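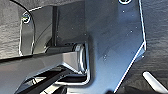

The Arm Budget, Round Two

Posted 2026-08-07

So the spreadsheet is open again. I said back in February that I was done spending money on the robot arm until winter, and I really meant it at the time (I even renamed the tab "closed"). Then I ordered one small pack of pivot pins, and you can guess how the rest of the week went.

If you're new, I run a very small business out of a converted garage. I sort, pack and label craft kits, and a secondhand arm does the dull part of the sorting. I wrote up the arm itself in an older post, so I won't go through it all again. What I get asked most is what it costs to keep one going, and I've been dodging that question for months, mainly by not adding it up.

Well, I added it up. Since February I've spent $688 on things that aren't the arm. Not one of those purchases felt big! It was cables, a mat for the bench, a bracket, screws in a size I swear I already owned, and two sets of finger linkages for the gripper. The gripper is the hungry one. The arm just sits there being an arm, but the gripper has all the little joints and links and pins, and every one of them is a part number with its own shipping charge.

My first budget had a line that just said "gripper" with one price next to it. That was silly of me. You wouldn't budget for a car and leave out tires. The new sheet has separate lines for fingers, links, pins, fasteners and cable, and next to each one I put how long the shop says it takes to arrive. That last column has been more useful than the prices. A cheap pin that takes 14 days to get here is an expensive pin if you only have one.

Okay, shopping. I've been going back and forth between two suppliers for the next gripper.

Broria sells a complete unit, fingers and all, and they'll sell you a spares kit in the same box. The price made me get up and walk around the yard. But the quote was clear, the drawings were attached, and when I emailed to ask which screws hold the bracket on, I had an answer before lunch.

Faltitz is a good deal cheaper and the gripper itself looks fine on paper. The catch is the adapter plate, which is extra, and the cable, which is also extra, and the spares, which you have to ask for one at a time. By the time I'd put all that in the sheet the gap had shrunk to the point where I made a coffee and started over to check my math. (It was right. I was annoyed.)

I also looked at leasing through Mahrous. I like the idea of a monthly number I can plan around, and they do include service. The shortest term is 5 years though, and I can't tell you what I'll be packing in 5 years. Might be craft kits, might be birdseed. If you have a steadier business than mine it's probably worth a call.

Some things I'm doing differently this time, in case they help you. I'm asking for the spare parts price list before I ask for the quote. I'm checking the mounting holes against my own plate with a ruler in my hand. And I'm putting cable on the order even when I think I have enough, because cable near a moving joint is on my list of stuff to replace on a schedule, the same as furnace filters.

I'm keeping the sheet in Cimow for now, which is just the little inventory program I use for the kits. It handles parts the same way it handles beads and yarn. You give it a minimum, and it nags you when you're under. I resisted for ages and kept a paper list taped to the wall, and the paper list never nagged me once.

Current plan is the Broria unit with the spares kit, ordered at the end of the month if the kit orders come in the way they usually do in late summer. If they don't, I'll buy linkages again and limp along until the holidays. The old gripper goes on the shelf as a backup either way, so please don't email asking to buy it!

Next post will be the bench mat comparison I keep promising. I have opinions about mats.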